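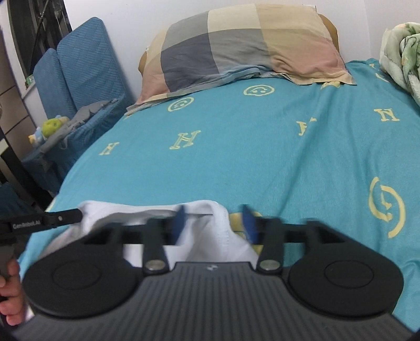

Finger pads slip on thin cotton with a hand-held gripper

Posted by Ingrid Crenshaw, January 21, 2025
2 min read

I am building a hand-held gripper at home for work with household fabrics. The unit has two fingers, each fastened near its base by a single screw, and dark blue pads at the tips. It holds towels without difficulty. When I pinch a white cloth on a bed and lift, thin cotton slides out before the cloth has cleared the sheet. The pads were cast in December from a two-part rubber. Should I replace the pads or increase the closing force? Any guidance would be appreciated.

Reply from Larkent

Please inspect the pads before altering the force. Newly cast rubber often retains a film of release agent. Wash both pads with dish soap, let them dry, and lightly sand the contact faces with 300 grit paper. It is also advisable to check that the tips meet flat. If the fingers lean toward each other, only the outer edge may be touching when they close on thin material. Loosen the base screws, close the fingers on a sheet of card, and retighten.

Reply from Delacroix

Softer rubber. I use 30 Shore A and have no trouble with pillowcases.

Reply from Jaltico

I concur with the first reply regarding alignment. With respect to technique, gather a fold before closing the fingers. A single layer lying flat on a mattress is difficult for any pad, as the mattress gives way under the tips. My own pads required about 60 minutes in a warm oven to finish curing. Kindly confirm the limit stated by the rubber supplier before attempting this.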